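Blog > Rencontres > Logiciel et robots

« Un bon planificateur, c'est celui dont on oublie l'existence »

Publié le 26/01/2025 - 23 partages - 20 commentaires

J'avais prévu une heure avec Oda Bråten, j'en suis ressorti à la nuit tombée avec un carnet plein de flèches et une vague envie de réécrire tout mon code. Oda travaille chez Fuketer, où elle s'occupe de la couche logicielle qui fait bouger les bras : planification de trajectoire, contrôle, et tous les petits outils dont personne ne parle dans les conférences. Son collègue Edvin Ekström, côté perception, passait la tête de temps en temps pour la contredire (gentiment, enfin je crois).

Leur projet s'appelle Lục. Au départ c'était un simple script de rejeu, écrit par Oda en novembre pour comprendre pourquoi un bras hésitait toujours au même endroit. « On avait les journaux, on avait les courbes, et on passait nos après-midi à les aligner à la main dans un tableur. Un jour j'en ai eu marre ! » Le script rejouait les commandes envoyées au poignet et les superposait aux positions mesurées. Aujourd'hui Lục fait la même chose avec les nuages de points, les états de la pince et les décisions du planificateur, le tout sur une seule ligne de temps.

Je lui demande ce qu'était cette fameuse hésitation. Elle rigole. « Un problème d'horloge. Le planificateur recevait une scène vieille de 40 millisecondes et il la croyait toute fraîche. Donc il corrigeait, puis il recorrigeait sa correction. De l'extérieur on aurait dit de la timidité. »

Edvin, qui écoutait depuis le couloir, précise que la perception n'y était pour rien. « L'horodatage était bon chez nous. C'est la file d'attente entre les deux qui le réécrivait. » Silence d'Oda, sourire, on passe à la suite.

La suite, c'est Braltico, le planificateur maison. J'avoue que j'attendais un discours sur l'apprentissage, les gros modèles, tout ça, et j'ai surtout entendu parler de marges. Braltico cherche un chemin, puis il le lisse, puis il vérifie que chaque point garde assez de distance avec ce qui entoure le bras. Facile à dire ! « Les grands mouvements dans le vide, ça marche depuis des années, explique Oda. Le dernier bout, quand la pince descend entre des objets, c'est là que je perds mes cheveux. Si la marge est trop grande il n'y a plus de solution, si elle est trop petite on fait confiance à un calibrage qui date peut-être de la semaine dernière. »

Du coup la marge n'est pas fixe. Elle dépend de l'incertitude que la perception renvoie pour chaque morceau de surface : large quand on devine, serrée quand on voit bien. Edvin y tient beaucoup. « Une surface brillante, la caméra de profondeur raconte n'importe quoi dessus. Avant, on bouchait les trous par interpolation et on faisait semblant. Maintenant on envoie le trou, avec une étiquette qui dit que c'est un trou. » Les tiges fines lui donnent aussi du fil à retordre, elles apparaissent et disparaissent d'une mesure à l'autre, et le planificateur, lui, n'aime pas du tout les obstacles à éclipses. Leur parade est assez rustique - un obstacle vu une fois reste dans la carte un petit moment, même si la mesure suivante jure qu'il n'existe pas. 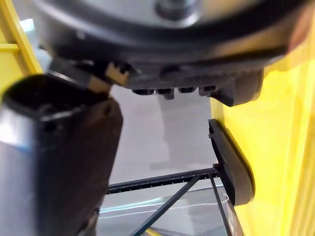 Et les tests, alors ? Ils ont une batterie de 1630 scènes enregistrées, baptisée Tandetcombe (j'ai demandé pourquoi, on m'a répondu « longue histoire » et je n'en saurai pas plus). Chaque modification du code passe dessus pendant la nuit. Oda regarde d'abord les scènes où le nouveau chemin diffère beaucoup de l'ancien, même quand les deux sont valides. « Un chemin valide peut être affreux. Le coude qui part faire un tour complet pour avancer de trois centimètres, le vérificateur de collisions trouve ça parfait. Moi je trouve ça moche et je le renvoie. »

Elle a donc ajouté une note d'élégance dans le rapport du matin, calculée à partir de la longueur du chemin et des à-coups aux articulations. Edvin refuse de prononcer le mot élégance et appelle ça « le coût numéro deux ». Ils en discutent encore quand je range mon carnet.

Dernière question, la plus bête : qu'est-ce qu'elle changerait si elle recommençait demain ? « J'écrirais l'outil de rejeu en premier, avant la moindre ligne de planificateur. Et je mettrais Edvin dans un autre bureau. » Il a entendu, évidemment. Il est revenu avec deux cafés, dont aucun pour elle.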